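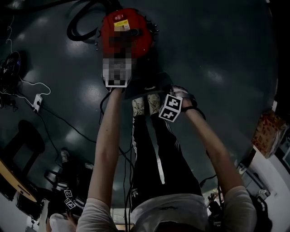 Parkport, December

So this is my half of the report on the Flamby kit, which Mohit Dubey and I tested for Ms. Mathur's class. The kit is a set of marker cubes on wrist straps plus a flat square marker for whatever you're handling - we stuck ours on the round red device, down by the edge. You move, the software logs where your hands went, and later an arm can copy it.

Setup took us 80 minutes (the manual is bad!). After that we recorded 300 runs of picking up and holding, and 172 of them came out clean enough to use. Most of the rest dropped out when I turned my wrist too far and the cube faces went out of view. I'd like a softer strap too.

Mohit wants to try for 1,000 runs next term. I said maybe - my arms still hurt.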